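Section 4: Setting up the Kuna stand and closing a cushion by hand

OK, so by now you should have the old cover off, the foam cut, and the new cover pinned on three sides. If you don't, go back to Section 3 and get that far first, I'll wait. This section covers putting the Kuna stand together, getting the cushion onto it at a height that won't wreck your back, and sewing the last seam shut.

I've closed up more than 200 cushions on mine (dining chairs, window seats, one very long church pew pad I never want to see again) and I still go through these steps in this order.

What should be in the box

Two side legs, with the rubber feet already on
One crossbar, 584 mm long
The padded top board
Two swivel clamps
A bag of bolts marked 992, plus a hex key

The thread and needles don't come with the stand. I use Girent upholstery thread in the medium weight, but any strong polyester thread will do the job. Please don't use regular sewing machine thread, it'll hold beautifully until somebody sits down.

4.1 Putting the stand together

1. Lay both side legs flat on the floor with the slots facing each other.
2. Push the crossbar into the lower slots. It's a snug fit the first time. Wiggle it, don't hammer it.
3. Put in the four short bolts with your fingers only. Leave them a bit loose.
4. Stand the whole thing up and rock it gently until all the feet sit flat.
5. Now tighten the bolts with the hex key, going corner to corner the way you'd do a car wheel.
6. Drop the top board on and turn it so the bare edge faces away from you.
7. Slide a clamp onto each end of the board and leave them open.

Note: If the stand still rocks after step 5, loosen everything and start again from step 4. I know it's tempting to fold up a bit of cardboard and shove it under one foot. I did that for a year and it drove me nuts.

Caution: Keep your fingers out of the slots when you drop the board on. It's heavier than it looks!

4.2 Getting the light right

I put this off for way too long and then kicked myself. You're going to be looking at a stretch of fabric the size of your palm for half an hour at a time, and a ceiling light behind you puts your own head in the way.
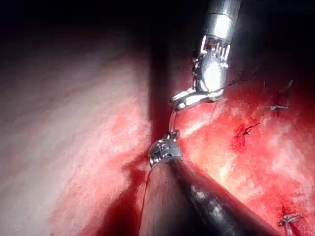

1. Put a desk lamp on the side opposite your sewing hand. I'm right-handed, so mine lives on the left.
2. Tip it down until the light skims across the seam instead of hitting it straight on. The folds will show up as little ridges and you can see exactly where they meet.
3. Sit down and check it from your real working position. Standing up doesn't count.
4. If you're working on velvet or anything shiny, pull the lamp back a foot or so. Glare will hide your stitches and you'll skip some.

4.3 Clamping the cushion

1. Set the cushion on the board with the open side up and toward you.
2. Tuck a scrap of clean cotton under each clamp jaw.
3. Close the clamps until the cushion stops sliding, then stop. Any tighter and you'll leave dents in the foam that take all night to come out.
4. Squeeze the two open edges together with your hand. They should meet without a fight. If you have to really haul on them, your foam is too big, and no seam is going to fix that for you. Take it out and trim it.
5. Pin the opening closed with the raw edges folded in. Go from each end toward the middle.

Note: For anything with piping, pin through the flange and leave the cord itself alone. A pin through the cord leaves a hole that never quite goes away (ask me about the yellow window seat).

4.4 Cutting and threading

1. Cut a length of thread about as long as your arm, plus a bit. Longer thread saves you nothing. It tangles, it frays, and you end up cutting it anyway.
2. Run it over a lump of beeswax twice.
3. Thread the needle and knot one end only. We're sewing with a single thread.
4. Give it one good tug before you start. Better it snaps now. 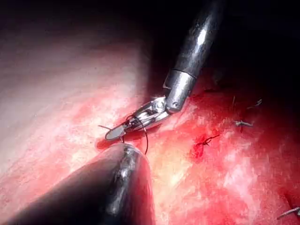 5. Hide the knot inside the fold, a half inch or so before the spot where your opening starts. Come up right at the crease.
6. Take two tiny stitches in the same place to lock it.

Caution: Upholstery needles are sharp all the way down, not only at the point, and a needle lost in a cushion is a nasty surprise. Count them out when you start and count them back when you finish. I keep 12 in a tin and the lid doesn't go on until they're all home.

4.5 The closing stitch

This is a plain old ladder stitch. It looks like nothing while you're doing it and then you pull the thread and the gap zips shut. I love that bit.

1. With the needle coming out of the front fold, go straight across into the back fold.
2. Travel along inside the back fold for a quarter inch, then come out.
3. Go straight across to the front fold and do the same thing there.
4. After four or five of these, pull the thread snug in the direction of the seam. Pulling upward tends to rip the fold.
5. Carry on to the end, taking the pins out as you get to them. 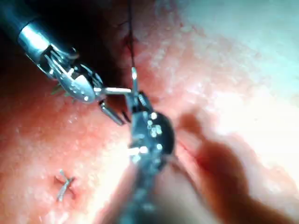 Straight needles are fine for a loose cover, but the second your cushion is stuffed you can't get a straight one in and back out again without stabbing the foam. You want a curve. Small ones suit most seams, and the little silver needle in that last photo, with its thin dark thread, is a good shape to have in your head when you're picking through the rack at the store. Dark thread on pink like that is also super easy to follow, so if it's your first try, practice on a scrap with a contrasting color and switch to a matching one for the real thing. Roll your wrist and let the needle follow its own bend. If you push it in a straight line it'll fight you, and cheap ones will snap.

When you reach the end:

6. Take two locking stitches on top of each other.
7. Make a small loop, pass the needle through twice, and pull it down tight.
8. Push the needle into the seam right beside the knot and bring it out an inch or two away.
9. Pull gently until the knot pops inside, then snip the thread flush.

4.6 If it goes wrong
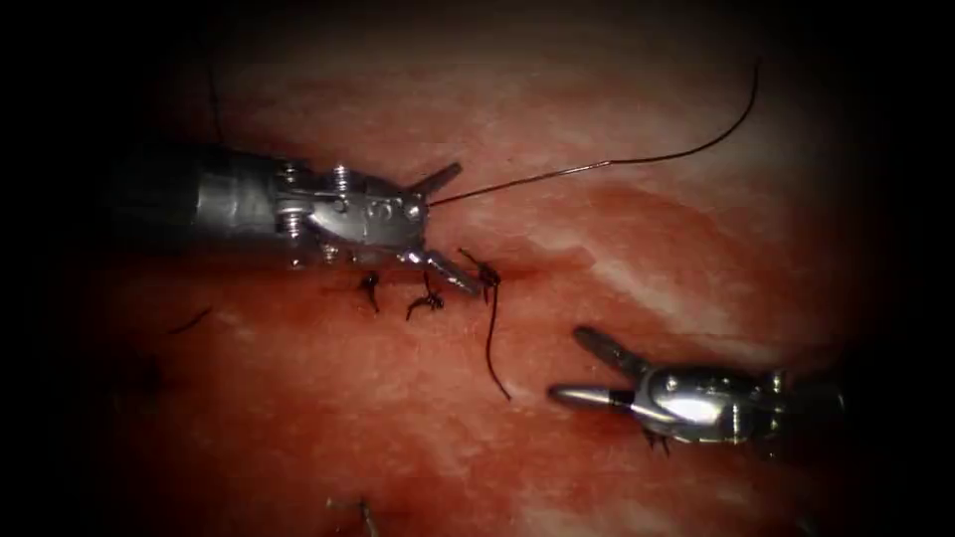

By the Sandhu Workroom, Gurnstead
Last updated 2019-05-16

The seam puckers. You've pulled too hard, or one side got longer stitches than the other. Smooth it outward with your thumbs first, that fixes most of them. If it doesn't, snip and redo the bad stretch only.

You can see the thread. The crossings aren't straight. Go directly over, every time, and start each stitch level with where the last one came out.

The corner won't lie flat. Open it back up a couple of inches, push in a little loose fill with the handle of a wooden spoon, and close it again.

The clamps keep slipping. Wipe the pads with a damp cloth and let them dry. The older Kuna stands (mine's one) have harder pads that pick up lint like crazy.

You ran out of thread halfway. No big deal! Lock off where you are, bury the tail, and start a new length half an inch back so the two overlap.

Once the seam's closed, loosen the clamps, lift the cushion off, and give it a few good thumps on each side to settle the foam. Leave the stand up if you're doing a set. Buttons and tufting are in Section 5, and you'll need the long needle for those.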